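Cookies help us keep this site running. By continuing to read you agree to their use. Accept | Manage settings

ThinkPad mouse with the red wheel: a review from a slippery table

Most mouse reviews are written at a desk. This one was written at a polished wooden table with four armchairs round it, which doubles as a place for meetings, tea and anything that has not been put away. The mouse is a small black ThinkPad model with a red scroll wheel. I have used it for 20 working days, mainly for spreadsheets and drawing mark-up, with a patterned mouse pad under it for about half of that time.
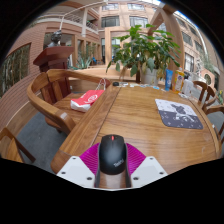

Words: Aurelio Marín
Section: Desk and Office
Filed from: Endstead

The shell is matte black and does not call attention to itself. The lettering is printed near the rear and is faint enough that at arm's length the wheel is the only part that stands out. I count this in its favour. A mouse spends most of its life under a palm, and decoration there is wasted. The matte surface also hides finger marks well, and a dry cloth on Sunday evening was all the cleaning mine had.

The size needs some thought before buying. My hand is of average length, and I hold the mouse with the fingertips, with the heel of the hand on the table. In that grip it is comfortable for a full morning. With a full palm grip the ring finger has nowhere to go and ends up dragging on the surface. Anyone coming from a large, sculpted mouse should expect a few days of adjustment.

The wheel turns in clear steps with moderate resistance. It did not skip during the test. Long documents are slow work, though: a parts list of 3,000 rows took far too many turns from top to bottom, and I went back to the keyboard for that job. The wheel click is firmer than I would like. Opening links with it is fine now and then, but tiring if done all day.

Left and right clicks are even in weight and fairly quiet. In a shared room they did not draw a complaint.

Tracking was tested in two ways. On the bare table the pointer was steady at low speed and less steady at high speed. The top is glossy, with long grain lines, and gloss is a common cause of trouble for optical mice. I drew 10 straight lines on the bare wood in a drawing program and repeated the test on the pad. Two of the lines drawn on wood had a visible kink – small, but present. The lines drawn on the pad had none. 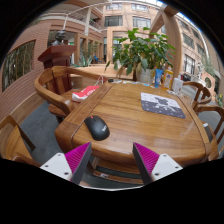
The pad

I would not normally give a mouse pad its own section, but here it made more difference than the mouse settings did. It is rectangular with rounded corners, pale over most of its area with a darker grey band, and has a cartoon figure worked into a busy repeating pattern. The pattern is a matter of taste. I had expected the sensor to hesitate at the border between light and dark, and moved back and forth across it at several speeds to find out. There was no jump that I could detect.

Glide is slower on the pad than on the wood, which helps with fine positioning. I raised the pointer speed by one step to compensate and left it there. The pad stays put in normal use, though it will creep if you lean on one edge.

The grooves in the table are worth a mention for anyone with similar furniture. Running the mouse over one produces a small bump and a lost pointer position. 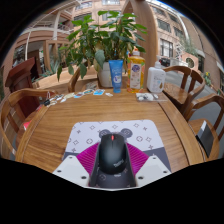 A pad placed well inside the border avoids the problem, at the cost of pushing the keyboard to one side. On a table of this kind I found it best to set the pad first and arrange the rest of the work about it.

For comparison I kept a Jornar travel mouse and a full-size Vakcombe to hand. The Jornar is lighter and its wheel is looser, but its clicks are noisy. The Vakcombe fills the palm properly and is the better choice for long days at one desk. It is also too bulky for the front pocket of my bag.

Suitable for: fingertip grip, office work, small bags.
Less suitable for: large hands, very long documents, bare glossy tables.

I will keep it as my second mouse and leave the Vakcombe on the main desk.

Related reviews
Vakcombe full-size mouse: six months on
Jornar travel mouse, second version
Trevor laptop stand: height, wobble and cable routing
Caring for a polished table that is used for work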